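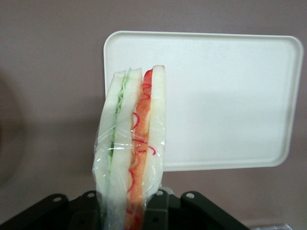 Ata da reunião do grupo do lanche - 30/8/23

Presentes: Siu-ming Chou, Roscoe Doucet e os colegas da Huerta e da Dimex que conseguiram chegar a tempo (obrigado a todos, sabemos que o fim de agosto não é fácil!).

1. Leitura da ata de julho. Aprovada, com uma correção simpática do Roscoe à grafia de Bukov.

2. Sanduíches. Conversou-se longamente, e com muito gosto, sobre os sanduíches embrulhados em plástico transparente. A Siu-ming prefere que vão para o cesto redondo de vime, que fica bonito na mesa e deixa toda a gente servir-se à vontade. Ficou assente que se encomendam 90 à Rinell para o próximo encontro.

3. Disposição da mesa. As garrafas vermelhas de Coca-Cola ficam no suporte de acrílico, ao fundo, e os iogurtes pequenos no expositor em degraus.

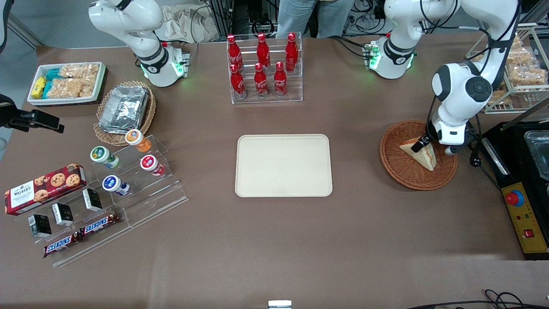 O Roscoe pediu ainda que as embalagens de alumínio continuem juntas no seu próprio cesto, e que as bolachas Walker's fiquem do lado dos iogurtes - proposta aceite por todos, depois de uma animada troca de opiniões sobre chocolate.

4. Contas. A verba para o encontro é de 400 euros. A Siu-ming pede os recibos no prazo de 5 dias.

5. Outros assuntos. A Dimex oferece os guardanapos, gesto que muito agradecemos. O Roscoe confirma a hora de entrega com a Rinell e avisa o grupo.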